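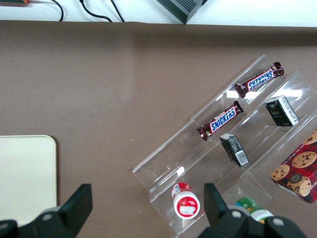
I have been keeping a notebook of my prayers for a little over a year now, and last week I finally read the whole thing from front to back. It took me two evenings and most of a pot of tea each time. I wish I had done it sooner!

The idea came from Nest James, who leads the Tuesday-less, no-fixed-night reading circle I joined when I moved to Barnard (we meet when enough of us can, and somehow it works). We had been reading parts of the Psalms alongside a little workbook on grief by a counselor named Morfudd Eynon, and Nest asked us each to write down one prayer a day, word for word, as we had prayed it. No tidying up. If you prayed "please let the car start," you wrote down "please let the car start."

I'm a former school counselor, so I came to this with a head full of journaling exercises. I have handed out so many feelings charts in my life. And I've been a churchgoer since before I could tie my shoes, so I figured I knew what my prayers sounded like. I did not. I had no idea how often I was bargaining!

Page after page of it in the first few months. If this, then I'll do that. If my sister calls, I'll stop being short with her. If the test comes back fine, I'll start fasting properly. I sat there with a pencil and put a small B in the margin next to each one, and by the time I reached 200 entries the margins looked like a beehive.

Then in November the bargaining thins out. I went looking for the reason and there isn't a big event on those pages. My sister didn't call. What I do see is that the entries get shorter, and a lot of them are just somebody's name. "Berwyn." "Berwyn again." "Berwyn and his knees." (Berwyn Skyrme is my neighbor, and his knees are doing better, thank you.)

I got so excited about this that I called Nest at nearly ten at night, and she was kind enough to pick up. She said the old writers on prayer describe this sort of thing all over the place, the words dropping away a few at a time, and that a therapist might describe some of it as the worry settling down. I asked her which one it was. She laughed at me and said she'd bring cake next time and we could argue about it.

So we argued about it, and it was one of the best evenings we've had. Chi-keung Man, who trained as a hospital chaplain and now works in a counseling practice, was there, and he has a foot in both camps. He told us that when he started out he kept two separate vocabularies and switched between them at the door. A person would say "I feel like God has gone quiet" and he would hear himself thinking about low mood and sleep. These days he tries to stay with the sentence he was given for a good long while before he reaches for anything else. He asks what the quiet is like. Is it an empty room or is somebody sitting in it? I wrote that down on the back of my hand because I'd left my notebook in the car. 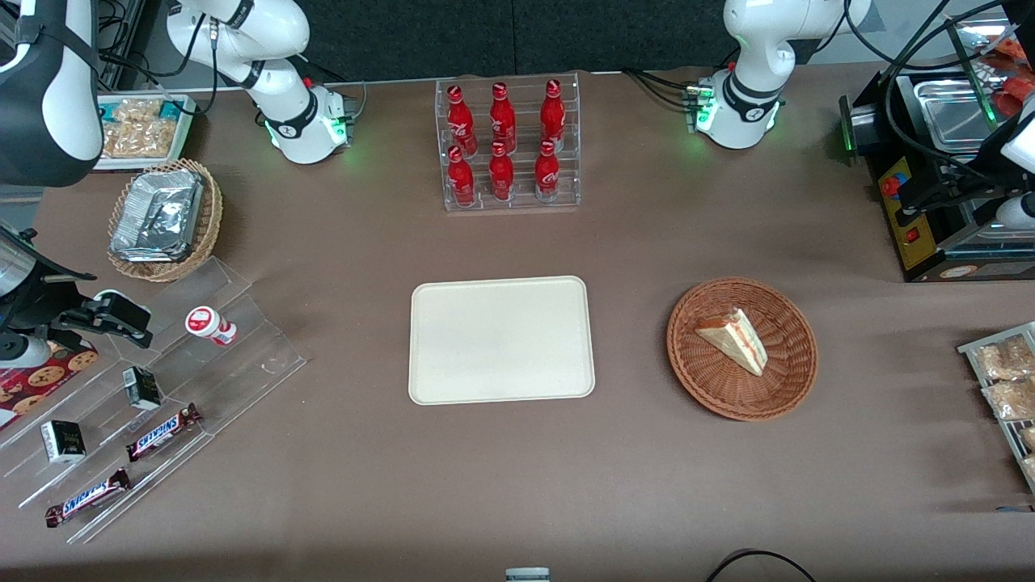
Eifion Yorath took the other side, bless him, and took it hard. Eifion thinks that once you start going through your prayers with a pencil, marking B in the margin, you have turned them into data and you've stopped praying. I felt that one! I'd been a little proud of my Bs. He said a prayer is spoken to someone, and going back over it later is like steaming open your own letters after you've mailed them.

I've thought about that every day since. I think he's partly right, and I've stopped marking the new entries. But I can't agree that looking back is the problem. The Psalms themselves are somebody's prayers written down and kept, after all, complaints and bad moods included, and people have been going over them for well over 2000 years. There's bargaining in there too. "What profit is there in my blood, when I go down to the pit?" I read that out loud and Eifion threw up his hands and cut himself more cake.

What I hadn't expected was how much kinder I'd feel toward the woman in the early pages. As a counselor I would have been gentle with her in about half a second. As myself I wanted to roll my eyes. By entry 165 she's up at four in the morning asking for one decent night's sleep and promising to be nicer to everybody at the grocery store, and I wanted to reach in and make her some toast. I don't know whether to call that grace or self-compassion. I have used both words in my life and meant them, and sitting on my kitchen floor with that notebook I couldn't have told you where one stopped and the other started.

If you'd like to try it, get a cheap notebook. I started with a beautiful one and wrote in it like I was being graded, so I switched after a few days to one from the drugstore and the handwriting went straight downhill, along with the grammar. Write down what you said and close the cover. I'd leave it shut for several months at least. And if an entry is too sore to go back to, skip it, or read it with someone you trust. I skipped four, and I've asked Nest if she'll sit with me for those.

Next up for the circle is a short book on silence that Chi-keung is lending around. There's one copy, and Eifion has it first, so the rest of us may be waiting until spring.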